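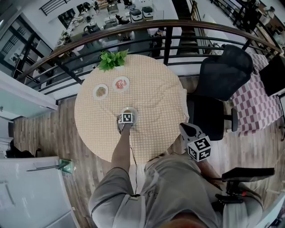

A reader on Baird Street wrote in to say that the old tablecloths should have been kept, and that four people can't eat a proper supper at a round table anyway. Two more letters said much the same about the tables, and one was in favor of them, so the change to the Thursday suppers at Stirolmont Hall is getting its own item this month.

The suppers used to be served at long tables set end to end down the middle of the hall. They seated a lot of people, but anyone who came alone tended to end up at the far end by the kitchen door, and it was hard to hear anything past the person beside you. In the winter we tried round tables on one side of the hall and kept the long ones on the other. The round side filled up first every week. From March 28, 2019, the whole room will be round tables, except for one long table by the windows for families and larger groups. If you want a place at the long table, please say so when you sign up.

The letter is right that the round tables are small. Serving dishes will no longer be put on the tables. Main dishes will be on the counter, and you can go up as many times as you like until 7:30. Bread, small plates and anything sweet will still come to the table. If carrying a plate is hard for you, tell whoever is at the door and your supper will be brought over.

On the old tablecloths: they were white cotton, and most had stains that had stopped coming out. The cost of sending them to the laundry had also gone up twice in a year. The best six have been put away for the May supper. The rest were cut up for cleaning cloths, and there is a box of them under the stage if you would like a few for home. 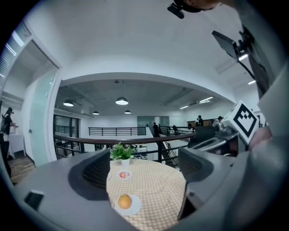

Checked cloth, small plates and a bit of green.

Several people have asked about plants for the tables. Small ones are best, in pots that don't leak. Tall flowers get in the way of talking and have to be moved to the floor before the food comes out. If you bring a plant to lend, put your name on a piece of tape on the bottom of the pot. Please don't leave plants on the radiators. We lost two ferns that way in January.

Prices stay as they are. Supper is $5, and children under six eat free. A book of tickets is $20 and now covers five suppers instead of four. Old ticket books are still good, including the green ones. We served 558 suppers between the start of September and the end of February, and the busiest night was the chili supper, with 124 people over two sittings. With the new tables we can't seat that many in one evening, so please sign up by Tuesday noon. The sheet is on the board inside the Felusum Road entrance.

The menus for the next few weeks are chicken and rice, split pea soup with rolls, baked ziti, and then the pot roast that had to be put off when the oven went out. There will be a meatless choice each time. The oven has been repaired – it was the thermostat.

Parking behind the hall will be tight until the paving is finished. The lot at Prultumov Hardware is open to us after 6:00, but use the row along the fence and leave the loading door clear. The side gate will be unlocked, and the light over it has a new bulb.

One blue casserole dish with a glass lid and two serving spoons are still in the kitchen from the last supper. They are on the shelf over the sink.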